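Broker won't release my transfer – who do I complain to?
Posted by gelby_saver, May 28, 2022

I opened a small share account with Lovaner years ago and decided in April to move it all to Wirness, who charge less. I filled in the form, got an email saying 12 working days, and then nothing. When I ring, Lovaner say they're waiting on Wirness, and Wirness say the opposite. It's only 1,000 shares in one fund, so hardly a complicated job!
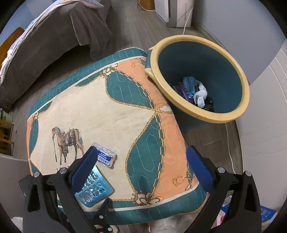
I've now been charged another platform fee of 30 pounds on top, for an account I'm trying to leave. Can I go straight to the ombudsman, or do I have to complain to the firm first? And which firm?

Kpodo
Complain to the firm first, in writing, and put the word "complaint" in the subject line so it doesn't get treated as a general query. I'd send one to each of them – same dates, same wording. They have a set time to give you a final answer, and if you don't like it (or never get one) you can take it to the ombudsman for free. Ask for the fee back in the same letter. I got mine refunded plus 100 for the bother.

pennywise_wirral
Had the same thing with a pension. Total nightmare, took ages. Good luck

old_ledger
Agree with Kpodo. Also ask Wirness for the date they sent the request over and get it by email. Mine had gone off with one digit wrong in the account number and was just sitting there.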